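Skellstead play kitchen: where we are this June

Hello all at Ternier — the kitchen corner is nearly there! Your 500 covered the boards and most of the soft toys, and we've 22 left for labels. The plush fruit has been the big hit (I'm a bit fond of the pineapple myself).

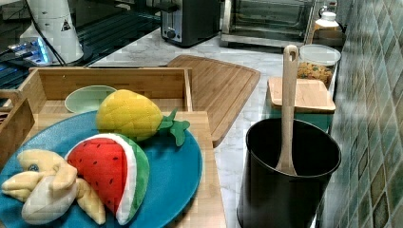
Pineapple, watermelon and bananas on the blue plate.

We went for real kitchen things alongside the toys, and I'm glad we did. I do like the pale wood, it makes the corner feel homely — and the grain is lovely close up.
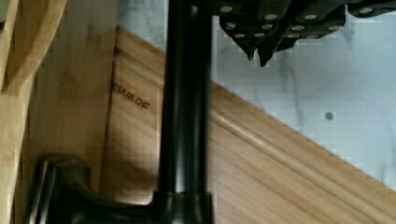 Will the soft fruit go in the wash?
Only by hand, so we're putting aside Monday afternoons for it.

Still to do: a low shelf, and a second set of fruit from Morkitz.

Last updated: June
Shares 22 | Comments 118

Recent updates
Ait Ali reading nook
Paint for the hallway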